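Protocolo de mesa

El encargo de Zalico ocupaba una página y media. Evaluar si el sistema Helent estaba en condiciones de recoger una mesa doméstica sin supervisión. Criterio de aceptación: 500 ciclos con un máximo de 6 intervenciones humanas. Xiaoqing Yao lo leyó dos veces y anotó al margen que nadie había definido «recoger».

Yufang Meng le contestó que lo definiera ella.
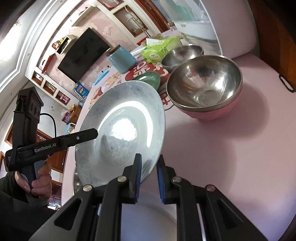
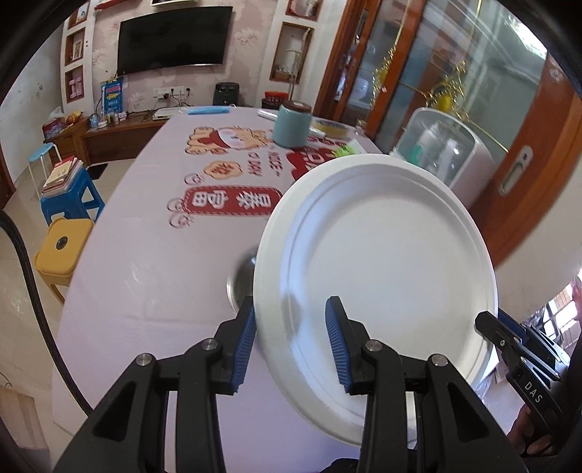 La mesa de la casa Meng, con un plato inclinado y menaje metálico detrás.

Definición provisional, versión 3: se considera recogido todo recipiente que abandona el tablero y queda apoyado en otra superficie, en posición estable, durante once segundos. Yao había propuesto diez. Meng añadió uno por la latencia del registro y el número se quedó así en todos los documentos posteriores.

La casa era de la madre de Meng. Figuraba en el informe como «entorno residencial A», aunque no había entorno B. La madre, que en el informe figuraba como «residente», había aceptado ceder el comedor por las tardes con la condición de que a las siete se pudiera cenar.

El módulo de planificación, Plirier, distinguía entre platos y cuencos con un acierto que nadie discutía. Las dificultades estaban en otra parte. Un cuenco pesado y uno ligero exigían la misma apertura y fuerzas distintas, y la fuerza se decidía antes del contacto. Un plato de papel admitía poca presión en el borde. Si se reducía la presión, resbalaba; si se aumentaba, se doblaba y el sistema lo reclasificaba como «objeto desconocido», categoría que conllevaba una parada.

En el ciclo 212 Plirier se detuvo ante un cuenco con dos cucharadas de sopa. El registro decía: recipiente no vacío, estado de tarea ambiguo. Yao pidió que se contara como intervención. Meng sostuvo que la máquina tenía razón.

—Quedaba sopa —dijo.

—Quedaba muy poca.

—¿Cuánta es poca?

Yao abrió la definición provisional y empezó la versión 4.

La residente escuchaba desde la puerta de la cocina. Preguntó si el cuenco era el suyo. Lo era. Se lo llevó, terminó la sopa de pie y lo dejó en el fregadero. La operación completa duró menos que la parada. Yao dudó si correspondía registrarla y, en caso afirmativo, en qué columna.

Hacia finales de agosto llevaban 727 ciclos, contando los anulados. De los válidos, la mayoría no presentaba incidencias. Las intervenciones superaban el máximo desde la primera semana, pero casi todas pertenecían a tres tipos: restos de comida, platos apilados y objetos que estaban en la mesa sin que hubiera que recogerlos. Este último grupo resultó el más resistente. El sistema retiró en cuatro ocasiones las gafas de la residente, siempre con una colocación final impecable. Según la versión 4, las gafas quedaban correctamente recogidas.

Zalico pidió una respuesta en una sola línea para la portada. Meng escribió: «Capaz de trasladar el menaje; no capaz de determinar cuándo ha terminado la comida». Yao objetó que lo segundo no se había medido. Meng propuso medirlo. Hicieron falta un anexo, una tabla nueva y otra semana de tardes en el comedor.

—A las siete —recordó la residente.

A las siete menos diez, Yao desconectó el equipo, enrolló el cable y miró el tablero. Quedaban un vaso y una servilleta doblada. Consultó la versión 5, donde las servilletas seguían pendientes, y dejó las dos cosas donde estaban.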